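# Stem Desk: notes and data card

We make silk-flower arrangements for hotel lobbies, shop windows and offices. This repository holds the recordings, labels and shift notes from teaching two robot arms to do part of that work at Durkell, our assembly workshop. If you work in a shop like ours and want to know what living with these machines is like, start with the section on people. If you only want the files, skip to the layout.

I keep this card up to date myself. I was a flower assembler before I was the person who looks after the data, and I still do two mornings a week at the bench, so expect opinions. I love this project!

## What the arms do

The job is sorting and feeding. Artificial stems reach us mixed, and before anyone can build an arrangement somebody has to separate blooms from loose greenery, turn the stems the same way and get everything within reach. For years that was the first part of every shift, and it is the part people's wrists complained about most.

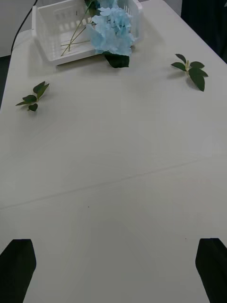

Greenery is where I spend most of my labeling time. A bloom has a fairly clear head and a stem, but a sprig can be picked up from almost anywhere, and we had long arguments about what a good grip point is. In the end we settled on the stem where it is visible and free, and the thickest part of the leaf cluster where it isn't. Two sprigs lying flat on the white table, well apart from each other, with a hydrangea hanging over the rim of the basket beyond them, make about as friendly a layout as we get. We label those as `open`. Anything with leaves touching other leaves is `crowded`, and those are the recordings worth having.

## Contents

- 900 recordings, each covering one attempt at one task
- wrist views and a fixed workspace view
- a text note for every recording, written by whoever was on shift
- outcome labels: `done`, `partial`, `stopped`
- 14 task names, listed in `tasks.md`

The notes are my favorite part. They are short and sometimes cranky, and they catch things the labels can't, like "let go too early, I would have turned it first" or "good, this is how I do it." Please read them before you filter anything out.

## Folder layout

```
recordings/
 sort/
 feed/
 untangle/
notes/
labels/
tasks.md
CHANGES.md
```

`untangle/` is the hard one. Stems cross, leaves get under petals, and pulling the wrong end moves both flowers. The assemblers do this without thinking, so writing down the steps took us ages. What we agreed on is in `tasks.md`: find which stem is on top, lift that one first, lift straight up before moving sideways. 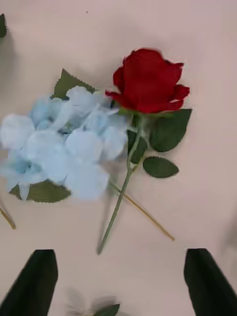 The order matters more than speed. Early on we scored attempts by how long they took, and the assemblers objected right away. A crushed petal costs more than a slow pick, because someone has to steam it back into shape or throw the flower out. They were right, so duration is now recorded but never used as a score.

## What changed for the people here

No jobs were cut, and that was agreed in writing before the first arm was bolted down. Some jobs did change, though, and I would like this file to be fair about it.

**The start of the shift is quieter.** We used to stand together and sort for the first stretch of the morning, talking the whole time. People missed that more than anyone expected. We now have coffee together at 9:30, which helps. It isn't quite the same.

**There is more actual arranging.** This is the big one and I'm so happy about it! Newer staff used to sort for months before they got to build anything. Now they start on small table pieces early, with an experienced assembler beside them.

**Someone has to mind the arms.** The minding role rotates, and it's a paid grade above bench work. It includes setting out the table, stopping the arms when something looks wrong and writing the note afterward. A few people really enjoy it. A couple tried it and asked to go back to the bench full time, and that was fine.

**Anyone can press stop.** You don't have to explain yourself on the spot. A `stopped` label never goes into anyone's review, and the label files carry no staff names or initials.

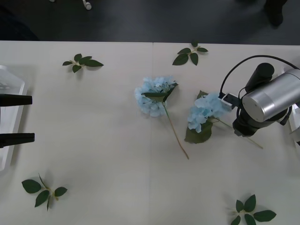 We also changed how tasks get added. At first the engineers at Flestulitz, who set up the software, sent us a list. Now the list starts at the bench. An assembler says "this is the boring bit" or "this is the bit that hurts," we try it by hand slowly, and then we write it up together. Three of the current tasks came from one grumpy lunch in September.

## Known gaps

- Hydrangeas are overrepresented. They were what we had the most of.
- White petals on white surfaces are hard to label well. Check those by hand.
- The Stusel table layouts use an older version of the grip labels. A conversion script is planned – please don't mix the two until it's in.
- Fresh flowers are not included, and I wouldn't expect anything learned from these to carry over.

## Using and sharing

You may use the recordings for research and for training staff. Please don't use them to set work targets or compare people's pace. That condition came from the bench and is written into the license.

If you find a wrong label, open an issue with the recording number and a line on what you saw. Over 100 fixes have come in that way already, many from our sister workshop at Bakalis, and every one gets read. Bench staff without an account can leave a paper slip in the tray by the label printer, and I'll enter it.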